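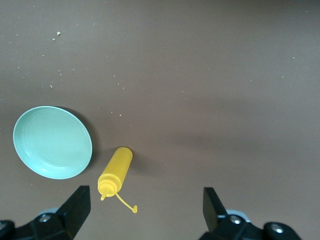 Siu-ming Pan wrote in to ask whether the Endar bottle can be left on its side between services, and whether the cap has to come off every time it is washed. Both points are covered under Storage and Cleaning.

Endar Squeeze Bottle, Yellow
Part of the Cludavport table range

Overview

The Endar is a refillable squeeze bottle for mustard and other smooth sauces. It has a cylindrical body, a ribbed screw cap and a tapered nozzle. Body and cap are the same opaque yellow. The bottle is sold empty.

The opaque body keeps the contents out of direct light and hides residue on the inside wall. It also hides the fill level. Kitchens that need to see the level should order the Endar Clear, which takes the same cap.

Specifications

Material: plastic, body and cap
Color: yellow, opaque
Cap: screw-on, ribbed grip
Nozzle: tapered, one piece with the cap, supplied closed at the tip
Pack size: 2 bottles, 2 caps
Trade carton: 200 bottles, caps packed separately
Dishwasher: top rack only
Microwave: no
Freezer: no

Preparing the nozzle

Wash the bottle and cap before first use. Cut the nozzle with kitchen scissors, straight across, starting close to the tip. A small opening suits thin mustard and oil-based dressings. Whole-grain mustard needs a wider cut and may still clog; the Skasar wide-mouth dispenser is the better choice for sauces with seeds or chopped herbs. Rinse after cutting and check the inside of the nozzle for loose plastic.

An opening that has been cut too wide cannot be corrected. Replacement caps are listed below.

Filling

Unscrew the cap and fill through the neck with a funnel or a ladle with a pouring lip. Stop below the shoulder. Wipe the thread before putting the cap back on. Dried sauce on the thread is the usual cause of leaks at the collar, and most caps returned to us as faulty seal normally after a soak. Tighten by hand. Tools will strip the thread.

Do not fill with liquid hotter than bath temperature. The wall softens and the base can bow outward, after which the bottle rocks when stood up.

Storage

Store filled bottles upright. Once the nozzle has been cut there is no valve or stopper in it, and a full bottle on its side will seep slowly in a warm room. Empty bottles can be kept in any position. A bottle with an uncut nozzle may be laid flat in a refrigerator door or drawer for short periods, provided the cap is tight.

Refrigerate according to the label on the sauce. Mark the fill date on tape on the body. Marker ink applied directly to yellow plastic does not come off fully.

Cleaning

Remove the cap for every full wash. Topping up without washing is not recommended, as old product collects behind the cap collar.

Soak the cap in warm water with dish soap, then push water through the nozzle from the wide end. A narrow straw brush clears what is left. Wash the body with a bottle brush and drain it upside down with the cap off. Bleach solutions dull the surface. Vinegar is fine.

Use on the table

The bottle is intended to be passed by hand or set next to a plate. Squeeze once with the nozzle pointing down, then release before turning the bottle upright, so that air goes back in and the tip clears. If it spits, it is nearly empty or has taken in too much air. Tap the base and hold it nozzle down for a moment.

For side-by-side service we suggest the Nel plate, a shallow round plate with a raised rim. A line of sauce laid along the inside of the rim stays put when the plate is carried level. The Nel is sold singly and is not included with the bottle.

Service life

In daily commercial use an Endar lasts roughly 3 months before the body begins to stay dented after squeezing. Household use is lighter and we have no useful figure for it. Replace the bottle when the wall no longer springs back, when the thread slips, or when the nozzle has split at the cut.

Spare parts and related items

Endar cap, yellow, uncut nozzle
Endar cap, red, uncut nozzle (fits all Endar bodies)
Endar Clear body, without cap
Straw brush, narrow
Skasar wide-mouth dispenser
Nel shallow plate

Caps from the earlier Endar body, discontinued last January, have a coarser thread and do not fit the current bottle. The old cap can be recognized by its smooth, unribbed side.

Returns

Unused bottles can be returned in the original pack. Caps with cut nozzles are not accepted. Color variation between cartons is normal and is not treated as a fault.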